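모집공고 > 참여자 모집 > 가정 사용 평가

공고 일정 안내 자료실 문의 로그인

소형 조리도구 손세척 사용 평가 참여 가구 모집
3월 / Villca 생활용구평가실

Villca 생활용구평가실은 가정에서 손으로 씻어 쓰는 소형 조리도구의 표면 변화와 표시 내구성을 조사합니다. 평가 기간은 6주이며, 참여 가구는 지급받은 도구를 평소 조리에 사용하고 세척 기록을 제출합니다.
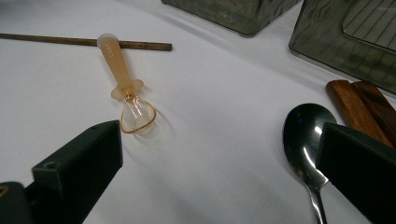
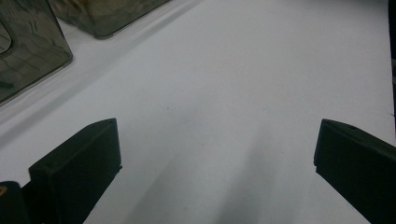
평가의 대상은 조리도구의 성능이 아니라 세척 이력입니다. 도구를 얼마나 자주 쓰는지, 무엇으로 닦는지, 어떤 자세로 말리는지에 따라 같은 재질에서도 변색과 피막 손상의 양상이 달라지는데, 시험실의 반복 세척 장치는 이 차이를 재현하지 못합니다. 특히 한 도구 안에서 재질이 바뀌는 부위가 기록의 중심이 됩니다. 첫 번째 사진의 거품기 모양 도구를 기준으로 하면, 연한 복숭아색 플라스틱 손잡이가 아래쪽에서 넓어지는 부분과 거기서 나온 철사 고리의 피막이 각각 별도의 관찰 부위에 해당합니다. 손잡이 위쪽에 성형된 작은 돋음 글자도 하나의 부위로 봅니다. 지급 도구의 형태와 색은 가구마다 다르며, 부위 구분 방식은 모든 도구에 공통으로 적용됩니다.

1. 평가 개요

평가명: 소형 조리도구 가정 손세척 사용 평가
주관: Villca 생활용구평가실
자료 관리: Brakuvau
기록 도구: Plikby(휴대전화용 기록 프로그램) 또는 종이 기록지
평가 기간: 도구 수령일 다음 날부터 6주
방문: 2회(시작 설명회, 종료 반납)
방문 장소: Wastongate 본관 평가실

본 평가는 공개 모집 방식으로 진행하며, 특정 상품의 홍보나 구매 후기 작성과는 무관합니다. 지급 도구의 제조사와 판매가는 평가가 끝날 때까지 공개하지 않습니다. 참여자가 제조사를 스스로 알게 된 경우에도 자격에는 영향이 없으나, 해당 사실을 기록지 비고란에 적어야 합니다.

2. 배경

Brakuvau가 관리하는 소형 조리도구 목록에는 현재 1,092개 품목이 등록되어 있습니다. 각 품목에는 재질, 접합 방식, 표면 처리, 표시 방법이 입력되어 있으나 사용 후 상태에 관한 자료는 대부분 비어 있습니다. 등록 당시의 자료가 신품 검사 성적에 의존한 결과입니다. 이번 평가는 이 빈 항목을 가정 사용 자료로 채우기 위한 것입니다.

지난 예비 평가에서는 종이 기록지만 사용했습니다. 예비 평가의 기록지는 세척 횟수를 하루 단위로 합산하게 되어 있어 담금 시간과 닦는 방법을 서로 연결할 수 없었고, 건조 항목은 '자연 건조' 한 칸뿐이라 세워 말린 경우와 눕혀 말린 경우가 구분되지 않았습니다. 본 평가의 기록지는 세척 한 건을 한 줄로 적도록 바뀌었습니다. 항목이 늘어난 만큼 작성 부담도 늘었으므로 지원 전에 아래 5항을 읽어 주시기 바랍니다.

3. 참여 자격

다음 조건을 모두 충족하는 가구를 대상으로 합니다.

- 평가 기간 중 주거지를 옮길 계획이 없는 가구
- 집에서 조리를 하고, 조리도구를 손으로 씻는 구성원이 있는 가구
- 시작 설명회와 종료 반납에 같은 사람이 올 수 있는 가구
- 한국어로 기록을 작성할 수 있는 성인이 기록 담당자를 맡을 수 있는 가구

식기세척기를 보유한 가구도 지원할 수 있습니다. 다만 지급 도구는 평가 기간 내내 손으로만 씻어야 합니다. 식기세척기에 한 번이라도 넣은 도구는 그날부터 평가에서 제외하며, 나머지 도구의 기록은 계속 유효합니다.

조리도구의 제조, 유통, 도장, 사출 분야에 종사하는 사람이 있는 가구는 지원할 수 없습니다. 음식점이나 공유 주방에서 사용하려는 경우도 대상이 아닙니다. 1인 가구와 다인 가구는 나누어 선정합니다.

특정 플라스틱이나 금속, 고무류에 접촉 과민 반응이 있는 분은 지원서에 해당 재질을 적어 주십시오. 재질명이 분명하지 않으면 반응이 나타났던 물건의 종류를 적어도 됩니다. 해당 재질을 뺀 도구 조합을 준비하기 어려운 경우에는 선정에서 제외될 수 있습니다.

4. 지급 도구와 사용 방법

도구는 봉투에 담아 시작 설명회에서 지급합니다. 봉투에는 가구 번호와 도구 번호가 적혀 있고 도구 자체에는 번호를 붙이지 않습니다. 수령한 자리에서 봉투의 내용물과 목록을 대조한 뒤 서명합니다.

사용 방법에는 정해진 조리법이 없습니다. 평소 같은 종류의 도구를 쓰던 작업에 지급 도구를 대신 사용하면 됩니다. 일부러 자주 쓰거나 아껴 쓸 필요는 없습니다. 사용하지 않은 날은 '미사용'으로 적고, 미사용이 이어져도 자격을 잃지 않습니다.

세제와 수세미도 각 가정에서 쓰던 것을 그대로 사용합니다. 평가 도중 종류를 바꾸었다면 바꾼 날과 새 제품의 종류를 기록합니다. 제품 상표는 적지 않아도 되지만 다음 구분은 필요합니다.

세제: 액체 중성, 고체 비누, 분말, 과탄산류, 식초 또는 구연산, 물만 사용
닦는 도구: 스펀지, 거친 면이 있는 스펀지, 그물형 수세미, 금속 수세미, 솔, 행주, 맨손

한 번의 세척에 둘 이상을 사용한 경우 모두 표시합니다. 순서는 적지 않습니다.

다음 행위는 피해 주십시오. 토치나 가스 불에 직접 닿게 하는 것, 착색을 목적으로 염료에 담그는 것, 피막이나 표시를 일부러 긁어내는 것, 다른 가구의 도구와 바꾸는 것. 삶아서 소독하는 경우는 금지하지 않으나 담금 항목에 '끓임'으로 적고 시간을 함께 기입해야 합니다.

5. 기록 항목

세척 기록은 한 건마다 작성합니다. Plikby를 사용하는 경우 도구 번호를 고르면 날짜와 시각이 자동으로 입력됩니다. 종이 기록지는 날짜만 적고 시각은 오전, 오후, 밤 가운데 하나를 고릅니다.

세척 전 상태: 닿은 음식의 종류(기름, 달걀, 유제품, 반죽, 양념, 음료, 기타), 굳은 찌꺼기의 유무
담금: 유무, 물의 온도 구분(찬물, 미지근한 물, 뜨거운 물, 끓임), 시간
닦음: 세제, 닦는 도구, 힘의 정도(평소대로, 평소보다 강하게)
헹굼: 흐르는 물, 받은 물
건조: 세움, 눕힘, 걸어 둠, 행주로 닦음, 건조기 사용
보관: 서랍, 꽂이, 벽걸이, 건조대에 그대로 둠

양념 항목에는 카레, 고추장, 간장처럼 색이 남기 쉬운 재료의 이름을 적습니다. 여러 재료가 섞인 음식은 색에 영향을 줄 만한 것만 고르면 됩니다. 판단이 어려우면 음식 이름을 그대로 적어 주십시오.

부위 관찰은 주 1회 작성합니다. 손잡이, 접합부, 작용부, 표시의 네 부위로 나누고, 각 부위마다 변화 없음, 색 변화, 광택 변화, 긁힘, 벗겨짐, 갈라짐, 끈적임, 냄새 가운데 해당하는 것을 모두 고릅니다. 작용부란 음식에 직접 닿아 섞거나 젓거나 긁는 기능을 하는 부분을 말합니다. 손잡이와 작용부가 한 몸인 도구는 접합부를 '해당 없음'으로 처리합니다.

표시 부위에는 인쇄, 각인, 돋음 글자, 붙임 딱지가 포함됩니다. 글자의 뜻을 알 필요는 없으며 윤곽이 읽히는지만 판단합니다. 돋음 글자의 경우 글자 가장자리에 찌꺼기가 남는지도 함께 적습니다. 처음부터 흐리거나 읽을 수 없었던 표시는 첫 관찰에서 '초기 불명'으로 분류하고 이후에도 같은 분류를 유지합니다.

관찰은 도구가 마른 상태에서 합니다. 젖은 상태의 반투명 재질은 색이 진해 보일 수 있어 전후 비교에 쓸 수 없습니다. 조명은 매번 같은 것을 사용하고, 창가와 실내등 아래를 번갈아 쓰지 마십시오. 확대경은 사용하지 않습니다.

기록 누락이 생기면 기억에 의존해 채우지 말고 빈칸으로 두십시오. 누락 자체는 감점 대상이 아닙니다. 하루치를 모아 밤에 작성하는 것은 가능하며, 이 경우 작성 방식에 '일괄'을 표시합니다.

6. 손상과 중도 종료

피막이 들뜨거나 떨어져 나간 도구, 갈라진 도구, 부러진 도구는 즉시 사용을 멈추고 원래 봉투에 보관합니다. 떨어진 조각이 있으면 버리지 말고 같은 봉투에 넣습니다. 조각이 음식에 들어갔을 가능성이 있으면 그 음식은 드시지 말고 문의처로 알려 주십시오. 대체 도구는 지급하지 않습니다.

분실한 도구는 분실로 확인한 날을 적습니다. 변상 의무는 없습니다.

참여 가구는 이유를 밝히지 않고 언제든지 참여를 중단할 수 있습니다. 중단 의사는 전화, 전자우편, Plikby의 '종료' 단추 중 하나로 전달하면 되고, 도구는 착불 택배로 반납합니다. 그때까지 제출한 기록의 사용 여부는 중단 시점에 다시 여쭙니다. 사용에 동의하지 않으면 해당 기록을 삭제합니다.

7. 참여 보상

시작 설명회와 종료 반납에는 방문할 때마다 교통비 4,000원을 지급합니다. 거주 지역이나 이동 수단에 따른 차등은 없습니다. 종료 반납까지 마친 가구에는 조리용품 교환권을 추가로 드리며, 교환권의 종류와 금액은 선정 통보문에 적어 보냅니다. 중도에 종료한 가구는 실제로 방문한 회차의 교통비만 받습니다.

지급 도구는 평가 종료 후 모두 회수합니다. 계속 사용하고 싶다는 요청은 받지 않습니다. 회수한 도구는 표면 측정과 절단 시험에 사용되며 시험을 마치면 폐기합니다.

8. 개인정보와 자료의 이용

지원서에 기재한 연락처와 주소는 선정, 연락, 교통비 지급에만 사용합니다. 선정되지 않은 가구의 지원서는 선정 통보 후 파기합니다. Brakuvau에는 가구 번호로 정리된 세척 기록과 부위 관찰만 전달되고, 연락처와 주소는 전달되지 않습니다.

음식 종류에 관한 기록은 식습관을 추정하는 용도로 쓰지 않습니다. 결과는 품목별로 묶어 목록에 반영하며 개별 가구의 기록은 공개하지 않습니다. 참여 가구가 원하면 자기 가구의 기록 사본을 받을 수 있습니다. 사본 신청은 종료 반납 때 평가실 접수대에서 합니다.

9. 지원 방법

지원서는 자료실의 '가정 사용 평가' 항목에서 내려받아 전자우편으로 제출하거나 Wastongate 본관 접수대에 냅니다. 우편 접수는 받지 않습니다. 제출 서류는 지원서와 자료 이용 동의서이며, 동의서에는 기록 담당자가 직접 서명해야 합니다.

지원서의 '주로 쓰는 조리도구' 칸에는 손으로 씻는 도구를 모두 적어 주십시오. 도구 조합을 배정할 때 참고합니다. 상표명이나 구입 시기는 필요하지 않습니다. '세척 장소' 칸에는 주방 개수대 외에 욕실이나 다용도실에서 씻는 경우도 적습니다.

접수는 3월 말까지이고, 선정 결과는 4월에 문자로 통보합니다. 시작 설명회는 오전 10시와 오후 7시에 열리며 내용은 같습니다. 희망 시간대를 지원서에 표시해 주십시오. 한쪽 시간대에 지원이 몰리면 다른 시간대를 안내할 수 있습니다.

설명회에는 신분증과 평소 사용하는 안경(사용하는 경우)을 가져오십시오. 기록지 작성 연습과 부위 관찰 연습이 포함됩니다. 어린이를 동반할 수 있으나 돌봄 공간은 따로 없습니다.

10. 문의

자격과 일정: Villca 생활용구평가실 접수 담당
Plikby 설치와 오류: 프로그램 안의 '도움' 항목
도구 손상과 안전: 지급 봉투 뒷면의 전화번호

기록 항목의 분류에 관한 질문은 설명회 이후에 받습니다. 지원 단계에서는 지원서 작성에 관한 질문에만 답변합니다.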